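3월 정리 작업 중간보고 드립니다
2018년 3월 14일

안녕하세요! 지난번에 승인해 주신 작업대 정리 건, 어디까지 왔는지 편하게 적어 봅니다. 딱딱한 양식은 정산 때 따로 채울게요(그때는 표도 예쁘게 만들겠습니다).

우선 돈 이야기부터요. Domville 정비 항목으로 받은 예산이 1282유로였고 오늘까지 쓴 돈은 1149유로입니다. 제일 크게 나간 건 벽지와 바구니, 그리고 바구니를 거는 데 필요한 잡다한 철물이에요. Brarkomberg에서 한꺼번에 주문했더니 배송비가 한 번만 붙어서 그 부분은 꽤 뿌듯합니다.

벽은 적갈색 바탕에 큼직한 흰 꽃과 연두색 잎이 들어간 무늬로 골랐어요. 회색 벽만 보다가 이걸 보니 기분이 확 달라지더라고요! 바구니는 알루미늄 프레임에 걸었고, 뒤쪽에는 칸이 나뉜 검은 철망 바구니, 양옆에는 흰 바구니입니다.
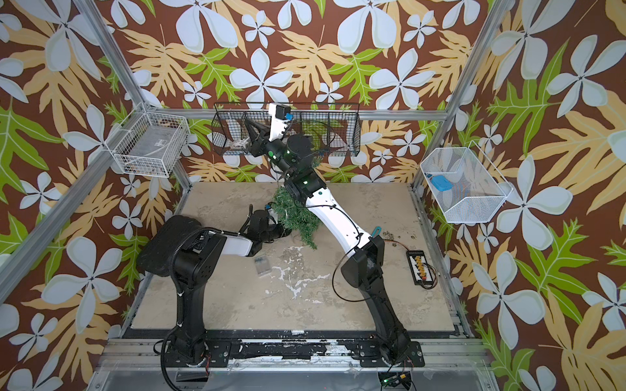

바구니를 서랍장 대신 쓰기로 한 이유는 무엇인가요?
서랍장은 상판 자리를 너무 많이 차지합니다. 걸어 두는 바구니는 안이 훤히 보여서 뭐가 들어 있는지 열어 볼 필요가 없고, 나중에 위치를 바꾸기도 쉬워요. 가격도 서랍장 견적의 절반이 안 됐고요.

다음은 상판입니다. 여기는 솔직히 진도가 느려요. 나뭇조각을 눌러 만든 판이라 결이 거칠고, 흰 페인트가 군데군데 벗겨져 얼룩처럼 남아 있습니다. 가늘고 짧은 초록색 조각들도 흩어져 있고, 오른쪽 위에는 회색 금속 배관 이음쇠도 그대로 놓여 있네요. 이런 건 종류별로 모아 바구니로 보낼 생각입니다. 먼지도 한 번 제대로 털어야 하고요.

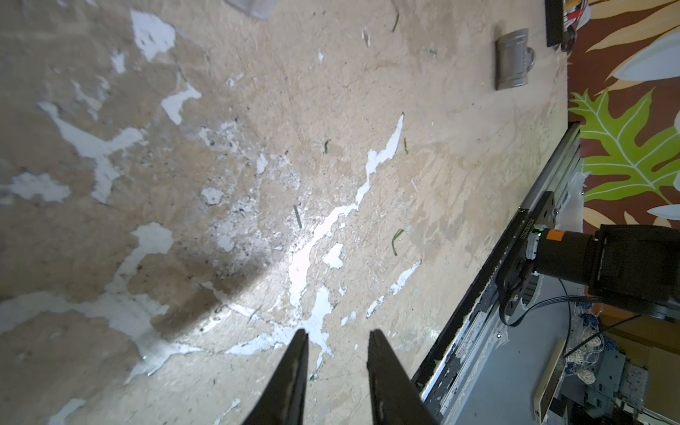
Pidora 쪽에서는 페인트 자국을 사포로 미는 것보다 판을 통째로 바꾸는 편이 싸게 먹힐 거라는 의견을 보내왔습니다. 판이 거칠면 작은 조각이 자꾸 틈에 끼니까 이번 기회에 매끈한 걸로 가자고 하더군요. 일리가 있는 말이라 Husar에 새 판 견적을 물어봤는데 아직 답을 못 받았어요. 답이 오면 바로 전달드릴게요!

벽 쪽으로 다시 돌아가면, 무늬가 워낙 화려해서 바구니까지 색이 강하면 정신없을까 봐 걱정을 많이 했습니다. 그래서 바구니는 흰색과 검은색으로만 갔는데 이 조합이 마음에 쏙 들어요. 철망 사이로 꽃무늬가 비치는 것도 예쁘고, 은색 기둥하고도 잘 어울립니다.

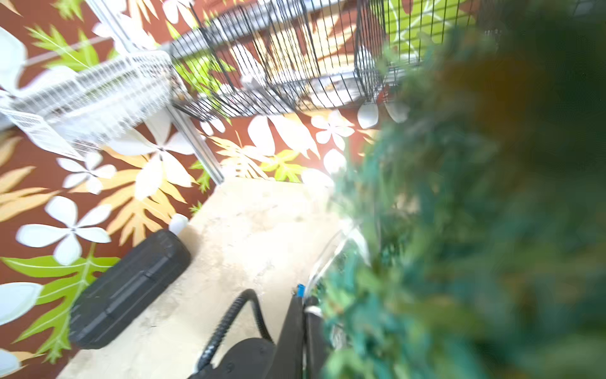

남은 고민은 바구니마다 무엇을 넣을지예요. 지금은 그냥 손에 잡히는 대로 들어가 있어서, 가벼운 비닐류는 뒤쪽 칸으로, 납작한 것은 왼쪽으로, 자잘한 부품은 촘촘한 철망으로 된 오른쪽 바구니로 보내려고 합니다. 이름표도 붙일 건데 글씨체 고르느라 벌써 저녁 하나를 다 썼네요(이건 비용 청구 안 합니다).

상판 위 물건도 분류를 시작했습니다. 밝은색 나무 원기둥은 장식용 받침 쪽으로, 청록색 빗 모양 플라스틱은 부품 쪽으로 넣기로 했고, 뾰족한 잎이 달린 인조 식물은 계속 둘 겁니다. 초록이 하나 있으니까 분위기가 훨씬 좋아요. 빨간색과 검은색 전선이 엉켜 있는 부분은 묶어서 테이블 가장자리 쪽으로 돌릴 예정이고요.
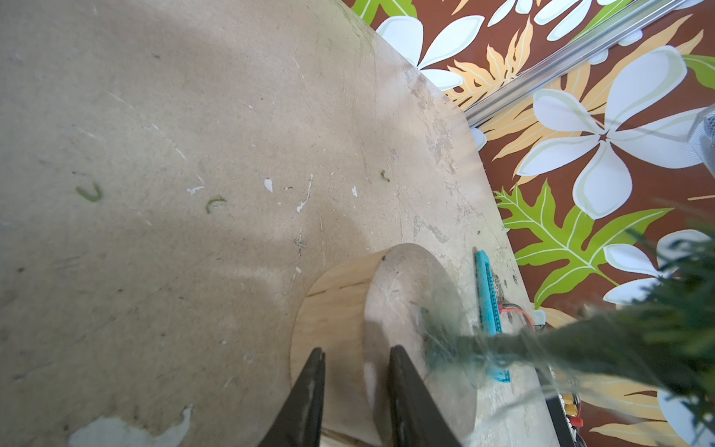 전선 묶음끈은 집에 남는 게 있어서 새로 사지 않습니다. 이름표 재료와 청소 솔까지 더하면 총지출이 1162유로가 될 것 같고, 새 판은 이 금액에 넣지 않았어요. 판을 바꾸게 되면 추가 승인이 필요할 수 있으니 견적서를 붙여서 따로 여쭙겠습니다.

3월 안에 분류와 이름표까지는 끝내겠습니다. 혹시 영수증 원본이 먼저 필요하시면 말씀만 주세요, 스캔은 다 해 두었습니다!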